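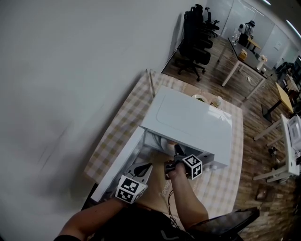
Poteo Drolten hand grippers: notes after a month

I said in September that I would write up the Drolten set once we had used it for real work, so these are my notes. We bought the two-handed kit through Alarcón, who handle Poteo orders for our area. It took longer to arrive than the website said, and one of the cables was the wrong length. They sent the right one without any argument.

For anyone who missed the earlier post, we record household tasks by hand and use the recordings to train arms later on. Up to now we did that with a leader-follower setup, which meant booking the arms and resetting them every time somebody bumped a joint. With the Drolten you hold the grippers yourself and do the task. The marker cubes on top are for tracking and each gripper has its own camera.

Setup is easy. The first calibration took me 40 minutes with the manual open, and I can do it now in much less. The software is plain and a little ugly. It crashed twice in the first week, both times when I unplugged one side before stopping the recording, so I stopped doing that.

The microwave tasks are what I wanted it for. Opening the door with one hand and getting hold of a plate with the other is awkward on our old rig, and most takes got thrown out. With the hand grippers we set a target of 100 good takes and got there in two afternoons. You do have to think about your wrists. The cubes add height, and inside a small oven I knocked the top of the cavity more than once before I learned to come in lower.

Weight is fine for the first half hour. After that my forearms knew about it. I now work in blocks of 40 minutes and then swap with somebody else.
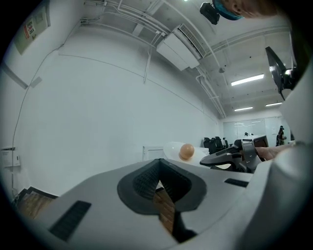 Eggs are the other thing people ask about. The soft pads are good. They give enough that you can close on an egg without holding your breath, and we have broken fewer than I budgeted for. There is a bit of travel in the trigger before anything moves, and new people tend to squeeze too fast to make up for it. I have them practice on a rolled-up sock first. The pads pick up dust and need wiping, and Poteo sells replacements only in packs of four, which I find annoying.

Things I don't like: the cable. It runs down your arm and you get used to it, but it catches on chair arms and drawer handles. I use a loop of hook-and-loop tape at the elbow. The carrying case also has no slot for the spare pads, so mine live in a sandwich bag.

Extended support is 400 a year on top of the kit — I paid for it this time and probably won't renew. I wrote to them three times. Two answers were quick and useful and the third was a link to the manual page I had already quoted to them.

I tried the Prukstead set last spring and it was lighter, but the jaws had play in them from day one and I sent it back. The Drolten is still tight. If you only need one hand, Alarcón will split the kit, though you have to ask, as it isn't listed.

Next I want to try drawers and zip bags.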